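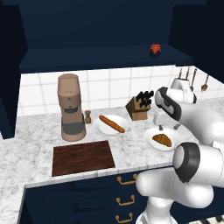
Marble counter, white tile, navy cabinets.

Subject: Re: [heltham-bakers] Butter keeps leaking out, please advise

Gwendolyn and all,

I'm answering on the list so that everyone can disagree with me at once and save on postage.

I've been making croissants at home, badly and then less badly, since last November. My first batch went into the oven as croissants and came out as dinner rolls sitting in a butter pond. My husband ate them with a spoon. So I read your message with a good deal of fellow feeling and a small, ugly amount of relief.

First, the butter. Your trouble starts before the oven. If the butter is too soft when you roll, it soaks into the dough and you've made brioche the hard way. If it's too cold, it cracks into little plates and the layers tear. You want it to bend like a leather belt. A cheap belt is fine. I press mine with the pin until it gives, and if the kitchen is warm I do this at an hour when decent people are asleep.

Stone counters do help, whatever the thrifty wing of this list may say. I don't own one. I put a sheet pan of ice on the table for a while, wipe it dry afterward, and pretend. 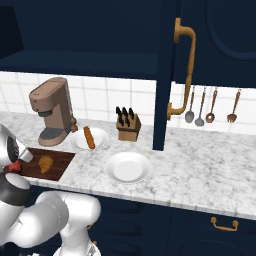
Gwendolyn Brannigan wrote:

> I did all the folds and chilled it overnight like the Boersma
> recipe says. They looked lovely when I shaped them. Then they
> went in and the whole pan filled up with butter. I poured it off
> and kept going, but the bottoms were fried and the insides were
> like wet bread. Is it my oven? It runs hot and I've been wanting
> an excuse to replace it. Also, how long is everybody proofing?
> The recipe says "until puffy," and I have been puffy for weeks.

It's probably not your oven, so I'm sorry about the excuse. Wet bread in the middle and a flood underneath usually means they went in before they were ready. An underproofed croissant doesn't have enough gas in it to hold the layers apart, so the butter melts and goes looking for the door.

Jiggle the pan. If they wobble like a gelatin salad, they're ready. If they sit there like gravel, go do your taxes and come back. And please keep the proofing spot below the point where butter melts. I once used the top of the water heater and we will not discuss the towels.

As for the Boersma recipe, I like it, but the timings were clearly written by someone with a cold house and no children. I cut the overnight chill short and do the last fold in the morning.

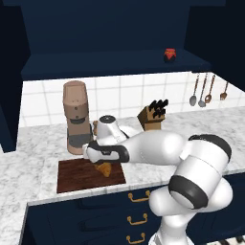

Wendell Tillman thinks all of this is fuss, and told me off-list that he buys frozen ones, bakes them straight from the box, and has never once been asked a follow-up question. He also says that if I'm going to keep quoting butter temperatures at people I should at least bring samples.

Fair enough. But Wendell also irons his dish towels, so I'm not taking lectures on fuss.

Where I do agree with him is on flour. Don't go hunting for the French stuff. Ordinary bread flour from the store works, and if the dough keeps springing back, cover it, put it in the fridge, and leave it alone. Most of my mistakes with dough came from not leaving it alone. There are more than 1000 messages in our archive, and a fair share of them are me asking why something shrank.

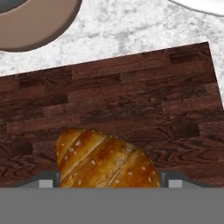
What I'd do next time

Make a half batch. Two ruined trays hurt twice as much as one, and I have the freezer to prove it.

Roll in one direction, turn, chill, and stop the second you see yellow coming through. Dust it with flour, back in the fridge, go read something.

Brush the egg wash on the tops only. If it runs down over the cut edges it glues the layers shut, and then you'll write to us again, under a sadder subject line.

Start the oven hot and turn it down once they have some color. With yours running hot, buy a cheap oven thermometer before you buy an oven. I know that isn't the answer you wanted.

Esperanza, you still have my long rolling pin. I'm not angry, but I am using a wine bottle.

Yolanda Park
heltham-bakers list, May 2020 digest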